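How to Write a Short Album Review

Most album reviews on small sites run between 400 and 500 words. The last one I turned in, on Murumari's second record, came to 472. At that length you have space for one main point, two or three songs and a little background. These are the steps I follow.

1. Listen once without taking notes

Play the record from start to finish in the order the band chose. Don't look up the lyrics or read the press sheet yet. When it ends, write down the songs you can still hum. That list will often be different from the singles.

2. Listen again with the track list in front of you

Give each song one line. Note the tempo, who sings, and anything that made you look up. Delorme's last album has 17 tracks, and by the tenth my notes just said "same drums." I used that in the review.

3. Find out who did what

Read the credits. If a new producer or co-writer has come in, check which songs they worked on before you praise or blame them. I once gave Rhonda Arsenault credit for a string part that Lionel Huet had written, and the correction stayed on top of the page for a month.
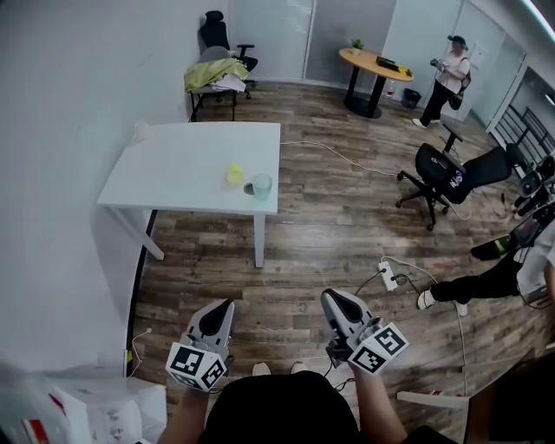 4. Go back one album

A reader who knows the artist wants to know what changed. Play the previous record the same day if you can. One sentence of comparison near the top is usually enough – save the full career history for a longer piece.

5. Pick your main point

Write it as a plain sentence. "The slow songs on this Borkia album are better than the fast ones" is fine. Every paragraph should have something to do with it. If a song doesn't fit, leave it out or give it half a line.

6. Draft, then cut

My first drafts come in at 900 words. The first things to go are:

Track-by-track summaries
Genre names with more than one hyphen
Any sentence that would fit a different album
Guesses about the singer's private life

Keep the parts where you say what something sounds like. "Odette Fleury sings the verses almost at talking volume" tells a reader more than "intimate vocals."

7. Check names and titles

Look at accents, capital letters and punctuation. Solène Chauvin has an accent on the first name only. Copy song titles from the release itself, as streaming pages sometimes shorten them.

8. Add the rating last

If your site uses scores, read your finished text and then choose the number. When the two don't match, change the number first and see how it looks.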